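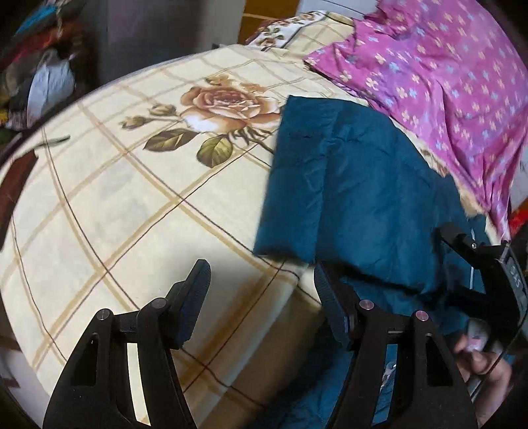 *Fig. 4. Both grippers at the bed, one with jaws open, with the teal cloth laid over the printed sheet.*

## 4. Recording garment episodes on a bed

Revised 5/5/26. Replaces the December section, which only covered tables.

Beds are where the Nadcombe method gets really interesting. The mattress gives under the fingers, the sheet slides about, and half the garment may be hanging over the side. A policy trained on bed episodes has to cope with all of that, and Bevan (our reference policy) picks up far more from a fussy bed than from a tidy bench!

You need two hand-held grippers, both paired with Zinau, and one garment. Read section 3 first if you haven't zeroed the jaws.

### 4.1 Before the first episode

1. Leave the room as it is. Pillows, blankets and patterned bedding all stay where they are.
2. Lay the garment on the sheet with at least one edge you can reach from where you'll stand.
3. Open both grippers fully and close them again, twice. Zinau shows a green bar for each one.
4. Check that cables run behind your wrist and can't snag on the cloth.
5. Start a new session in Zinau and choose **Soft surface**. The default, **Hard surface**, trims slow approaches, and on a mattress those are the bit we want.

> **Note:** Printed sheets are very welcome. Large flowers and grids give the tracker plenty to hold on to, and Bevan has to learn that a printed edge can't be picked up.

### 4.2 Recording

1. Hold both grippers still above the bed until you hear the tone.
2. Bring the first gripper in low, with one finger under the cloth and one over it. Go slowly here.
3. Close until the fabric stops slipping. With shiny linings this takes more squeeze than you'd expect.
4. Bring in the second gripper from the side and take the far corner, or use it to steady the cloth.
5. Make one fold or one straightening move, then let go with both.
6. Back away and hold still for the closing tone.

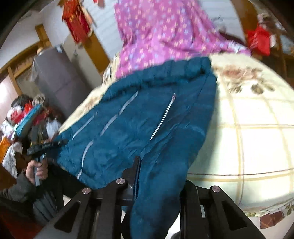 Padded garments deserve a little extra patience. The filling squashes, so the jaws report a firm grip well before they have hold of the outer fabric. Pinch a seam or a gathered band if you can get at one – the reading is much cleaner there. If part of the garment hangs over the side of the bed, grip that part first and lift it before you pull, otherwise the whole thing tends to slide off the mattress.

> **Caution:** Keep your free fingers away from the linkage while the jaws are closing. The arms fold inwards and will nip.

> **Caution:** Don't drag by a zip pull. It can wedge between the finger pads and mark them.

### 4.3 Keeping or dropping an episode

Missed grasps are useful, so keep them and tag them **retry** in Esto. Drop an episode only if tracking was lost or a gripper left the bed area for good.

A full garment set is 200 episodes, recorded in blocks of 12 with a new starting pose for each block (the last block is short). We trained Bevan on 2000 episodes, and the 28 garments held back for testing were never recorded at all. It still found usable edges on quilted ones, and we were thrilled!

Upload at the end of each block. Esto checks the timing between the two grippers and flags any drift before you go on to section 5.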